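# Edging a path is still a hand job

Whether a machine can do outdoor chores yet depends on which part of the chore you measure. Driving along a park path is close to solved. Keeping the path's edges in order is a different task, and most of the demonstrations I have read this year report on the first as if it settled the second. The stretch I have in mind is plain asphalt beside a mowed field, with rough grass and stone on the other side.

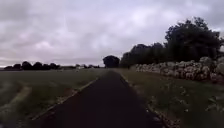
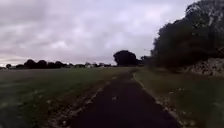 *The Cifuentes path under cloud, field to the left, verge to the right.*

A navigation engineer would call this easy ground. The surface is dark, the grass is lighter, and the direction of travel is obvious. A wheeled platform with a modest camera and a decent position fix should hold the middle of it at walking pace for as long as the battery lasts. Harnel claims 2693 meters without intervention for its carrier on paths of this type, and I have no reason to doubt the number.

The maintenance sheet for the same path asks for something else. It has 18 line items, and only one of them, the monthly inspection, consists mainly of travel. The others involve contact: cut the field margin back to a line, lift loose stone off the asphalt, clear leaf litter, trim the verge without flattening the flowers. Each requires a decision about where one material stops and another begins.

That boundary is poorly defined on both sides. On the field side, the edging is a thin strip of gravel or worn ground in one place and a wider spread of leaves, bare earth and pale fragments in another. On the verge side, small stones and low plants sit against the asphalt with no curb to follow. A person with a half-moon edger infers the original line from the general run of the path and ignores local noise. The Gratamus trimmer, which segments each view separately, follows the noise. Its cut wandered by up to 16 centimeters on the June run, and Inês Cunha recut the whole length by hand on Wednesday.

Her work took longer than it would have on an untouched margin. This cost is normally left out of the comparison. When a machine's output must be redone, the honest entry is machine time plus supervision plus rework, set against the hours of one worker with an edger, a rake and a barrow.

Leandro Vallejo, who runs the Pisudon program, objects that I am judging an early system by a mature standard. He expects a fused map of the edge, built over several passes, to remove most of the wander. He may be right about the geometry. A map will not tell the machine whether a pale speck is a leaf, which can be blown aside, or a stone, which will chip a blade. It also has to be rebuilt whenever the margin shifts, and soft margins shift with every heavy rain.

My position is narrow. Buy the carrier for inspection and for hauling tools, where its record is good. Do not buy the trimmer for unkerbed paths until a supplier can show 5 consecutive passes on one margin with no hand correction, with the rework log attached. Estíbaliz Arrieta has asked three suppliers for such a log. One sent a video of the machine driving.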